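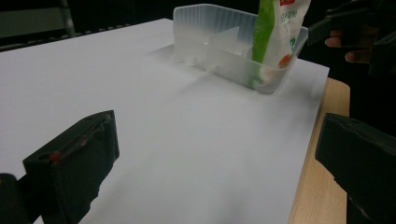 Unit 6: Shelf and Tray Packing for Small Snack Bags
Handout for the Tuesday section. Bring it to the practice session along with your log sheet.

6.1 What this unit covers

Flexible bags are harder to pack than cartons. A carton has six flat faces and keeps its shape. A bag changes shape when it is picked up, and the contents slide toward whichever end is lower. In Unit 5 we packed rigid items into the Markis bins. In this unit the item is a single-serving snack bag and the container is a small plastic box or tray with compartments.

Terms used in this unit:

Face: the printed front of the bag.
Seal: the flat strip at each end where the film is joined.
Pillow: the middle of the bag, where the contents and the air are.
Compartment: one section of a divided container.

6.2 Flat start

All exercises begin with the bag lying on the work surface next to the container. The bag does not need to be square to the table. In a stockroom it will usually be lying at an angle, and you should be able to pick it up from there without straightening it first.

Before moving anything, look at the bag and decide which end will go into the container first. If the packer wants the name readable on the shelf, the top of the printing goes up. Choose the compartment at the same time. Changing your mind while holding the bag is the most common cause of creased film in the student logs.

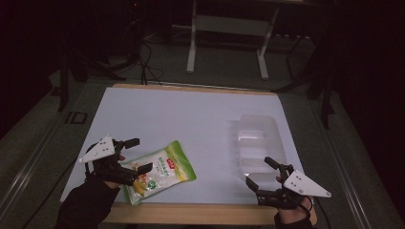

Figure 6.1. Bag lying flat, with the clear compartment tray to its right.

6.3 The pick

Take the bag by a corner or by the seal. Do not squeeze the pillow. Pressure on the pillow pushes air toward the seals, and with chips or crackers it also breaks the product. Zulema Ojeda's group kept a tally for the Ukeck exercise last term: out of 574 picks, 33 were marked as damaged, and most of those were taken by the middle.

A corner hold has one drawback. The bag hangs diagonally and can swing or turn, so the printed side may end up facing away from you. Wait for it to stop moving before you carry it over the tray. Film that is already crumpled will fold along the old creases, so check the lower end before you lower it.

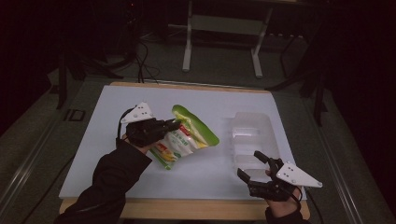 Figure 6.2. Corner hold. The bag hangs at a slant on the left; the tray is on the right.

6.4 The placement

Bring the lower end over the compartment and let it down slowly. The free hand may steady the rim of the container. Once the lower end is inside, tilt the bag until it is upright and release the corner.

A bag taller than the container will stick up above the rim. This is acceptable if it stands without being held. If it leans across the divider into the next compartment, take it out and repeat. Do not fold the top seal over to make it fit. Ibarra packing sheets count a folded seal as a fault.

With clear or frosted containers, look through the side wall to check that the lower end has not bunched up at the bottom.

6.5 Practice

Work in pairs. One person packs and the other fills in the log. Do 30 placements, then switch. Record the hold used, the compartment, and whether the bag stood up on release.

Renato Benítez has the spare log sheets. Anyone who missed Unit 5 should see Shayne Pomare before starting.

Reading for next time: Tastard packing notes, the section on divided trays. Skip the part on shrink film.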